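January, late evening

Changed the Wi-Fi password tonight, which I have put off since we moved in. The router's page lists 43 things connected to it. I can name 17. The rest show up as strings of letters, or as "unknown," and one calls itself Nevemer, like a minor wizard.

I called Eirlys to complain.
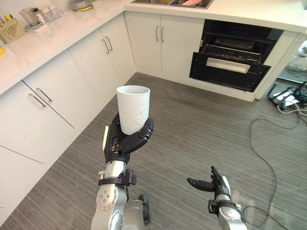 Eirlys Penry thinks I'm fussing. Her view is that most of the list is old phones and guests, that routers never forget a visitor, and that if anybody wanted into my house they would hardly come through the thermostat. Maybe. She also has the same password on everything, so I took it with salt.

The Parusden plug wants an account before it will turn a lamp on. It asked for my birthday. I gave it a false one and it was perfectly happy, so what was the birthday for?

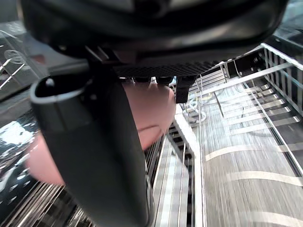 Then the hub. The app says "protected" with a green check mark, and it said the same last week when the firmware was two years old. I don't know what that check mark is checking. I ran the update and it sat at 80 percent long enough for me to wash up and fold the towels. 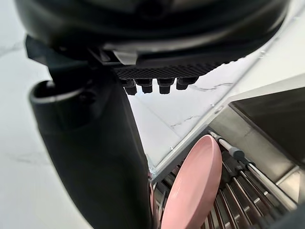 Thaddeus wants to sell me on a second network just for the gadgets. Probably sensible. He said that about the Kirkow doorbell too, and it's in a drawer.

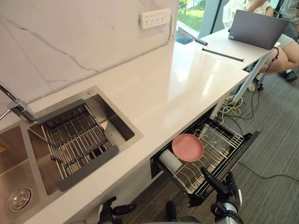

Kitchen, sink side.

By eleven I had nine devices back on. The printer refuses. I haven't missed the other ones yet, and I'm in no hurry to type that password in again.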